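Jul 14, 2026
Workshop notebook, cutting room end

A long one today, so get a cup of tea before you read it. The Jelia shoot for the winter supplement has been moved forward and we now have to have all the menswear pressed, pinned and on the rail by Thursday lunchtime. I had it down for the week after, and so did Marius Pană, so at least we were wrong together. He was very good about it and went straight to the steamer without taking his coat off.

Fittings first. The actor they've booked is longer in the arm than the card says, which I rather suspected from his last press pictures, where every cuff was hovering well above the wrist bone. I let down both sleeves on the charcoal two-piece and there was just enough turning to do it without a false hem. The old crease line still shows if you tilt it to the window. I've tried the white vinegar and a damp cloth, and I'll try once more in the morning when the wool has rested overnight. If it's still there, we push the sleeves up a touch for the seated pictures and let the shirt cuff do the talking.

The oatmeal cardigan from Vernesine is lovely, really lovely, the sort of thing you want to take home and wear with the heating off. It does shed, though. Whoever dresses him on the day, please put the cardigan on last and never over the navy trousers unless you enjoy an afternoon with the sticky roller (I don't, and I've had two already this month).

Tiedemann sent the shoes in size 8 again. I rang and had a nice chat with the girl on the desk, who is sending the right ones by courier and doesn't want the others back until December, so they can live on the bottom shelf with a label on. I have written the label. Please don't lend them to anybody!

Budget, while I remember: the account stands at 2,586 after the lining silk, and that has to see us through the supplement and the knitwear story as well. I bought 31 metres of the silk, more than I meant to, but it was the end of the roll and it would have been a shame to leave a scrap behind on the shelf. It's the soft grey and it will go with nearly anything.

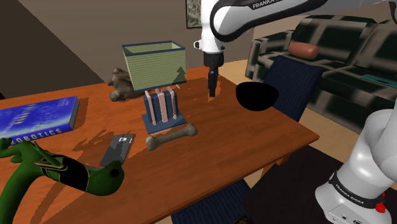 The other thing I wanted to put down is the business with the collar stand on the white dress shirt. I've recut it twice now. The first was too high and made him look as though he was peering over a wall, and the second sits well at the back but gapes a little at the front when the top button is done up. I think the answer is to take a sliver off the neckline itself and leave the stand alone – Marius thinks the opposite, and he has made a good many more shirts than I have. We've agreed to toile both in the cheap cotton tomorrow and put them on the stand side by side.

Okport want their look-book samples returned in the same garment bags they came in. The bags are on the hook behind the door. The one with the broken zip was broken when it arrived, and I've put a note in with it saying so.

Still to do:
Press the charcoal again, sleeves only
Chase the belt
Both collar toiles
Spare buttons for the cardigan, in the tin with the horn ones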